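Belance Toy and Kit Library: progress report to the Frerichs Fund
January 7, 2025

Dear Beatriz,

I promised you a proper update before the spring money is released, so make yourself a tea and I'll try to keep it in some sort of order (Craig says I never do).

The big news is that we're open four afternoons now instead of two. The extra sessions started in October and they took a few weeks to catch on, mostly because the sign outside still had the old times on it until someone's gran pointed it out. Since then it's been lovely and busy. We've got 123 families signed up, and between them they borrowed 467 items up to the end of the year. The jigsaws and the wooden railway hardly touch the shelf. The musical instruments go out a lot and come back very quickly!

Money first, then. Of the grant we've spent £3158, nearly all of it on shelving, new stock and the rent on the bigger room at Sulton. Rui Neves has the receipts in a folder and will scan them for you, but he's away until the middle of the month, so please don't chase him before then. We came in under on shelving as Valter Simões found us a set from a shop that was closing down, and I'd like your say-so to move what's left over to the repairs line. Repairs is the one I got wrong. I'd guessed at a few broken wheels and I hadn't thought about batteries at all.

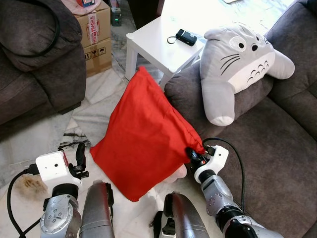

Packing has taken up more of my time than anything else since the summer. We started off lending everything in its original box, and the boxes were falling to bits by the third loan, so the loose sets are being moved over to cloth bags with a label tied on. I went for bright red cotton-type ones with a drawstring neck, partly as they're easy to spot under a sofa when a family is hunting for the thing they were meant to bring back last week. They wash well too. We've done 27 sets so far and the building bricks are next, which I'm putting off, as every set has to be checked against its list first and there are a lot of bricks.

The catalogue is where we're behind. We signed up to Vollosico for the lending records and it does the reminders nicely, but getting the old card index into it is slow going. Cristóvão Patrício has been typing it in on his days off and he's got as far as the letter M. I'd hoped to tell you it was finished. End of March is my new guess.

We also had to drop the Saturday-style family morning we put in the bid. The room simply isn't free at weekends, and I should have asked before I wrote it down. I'd like to run a longer session in the Easter holidays instead, if you're happy with that swap.

Could you let me know about the repairs money and the Easter session when you get a minute? And do come and see us, any afternoon we're open. Bring the little one, the railway is usually out on the floor by two.

All the best from everyone at Belance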